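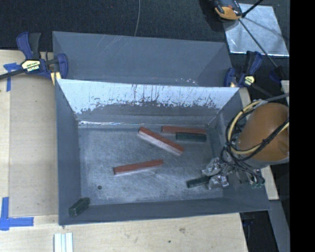
Good afternoon, and thank you for staying after lunch. My talk is about the open metal bin, and about what happens to things when we put them in it without order. I have worked with bins for many years, first at Valtard and now in Bruvdale, and I still think we speak too little about them. A bin looks simple, so people buy it, put it on the table and forget it. Please look at the slide for a moment. There are long blocks in reddish-brown and shorter ones in dark green, and even with so few pieces they point in different directions. One green block lies in the front corner, far away from the others. Another one lies partly over the lower edge of a red block near the back wall. I ask you to remember these two, I will come back to them.

(Wait. Let people look.)

First point, color. When the color and the length say the same thing, the hand can choose quickly. Red is long, green is short. You can explain this to a new person in one sentence. Please do not use a third color for "almost the same length". We did this at Valtard for one winter and we had many wrong pieces on the tables.

Second point, the corner. A piece that leans into a corner is harder to take than a piece in the middle, because there are walls on two sides and the fingers need room. In our own count in Bruvdale we made 278 picks from one bin, and 58 of them were from the corners or close to the walls. These were the picks where people complained. I do not have exact times for each pick, so if somebody asks, say this openly.

(If there is a question about rounded corners: yes, we tried them in the Grillex bin. Good for cleaning. For blocks with flat ends the difference was small.)

Third point, pieces that lie on or against each other. Go back to the green block and the red one at the back. If you want the red one, you should look first where the green one is. Our rule is to take the upper piece first, also when you need the lower one, and lay it down in the open part of the floor. Some people find this slow. After one week they do it without thinking.

(Drink water. Check the clock, I should be at 2:20 or earlier.)

Fourth point, the floor of the bin. A bin floor that is used every day will not stay beautiful. On the slide you see pale scuffs and fine scratches, and darker patches at the left. I like to show a worn floor, because in catalogs all the floors are perfect. Scratches alone are no reason to throw a bin away. Pass your hand slowly over the floor, with a glove, and feel if there is a sharp place. If there is one, take the bin out.

Also the light. A metal wall gives light back, and the back wall here is very bright in its upper part. For the eyes this is tiring. In Bruvdale we moved one lamp and turned the tables a little, and it helped more than the matte bins from Siddiqui which we had on trial. Those bins were good bins, I want to be fair. But they were expensive and the lamp was already ours.

Fifth point, how full. I prefer that one layer covers less than half of the floor. With more, you get a heap, and then the color does not help you, because you see only the top. We have 142 bins in use and I cannot check them all, so we painted a line on the inside wall. When the pieces reach the line, start a second bin.

(Skip the next part if late.)

Small matters: labels go on the short side, facing the person. Empty the bin completely once in a month and wipe it. Dust collects in the angle where the wall meets the floor. Do not put one bin inside another if there is still a piece in the lower one. It will stick, and two people must pull.

I stop here for questions. The bin line drawing with measurements is on the sheet at the door, please take one.

58 shares
2 comments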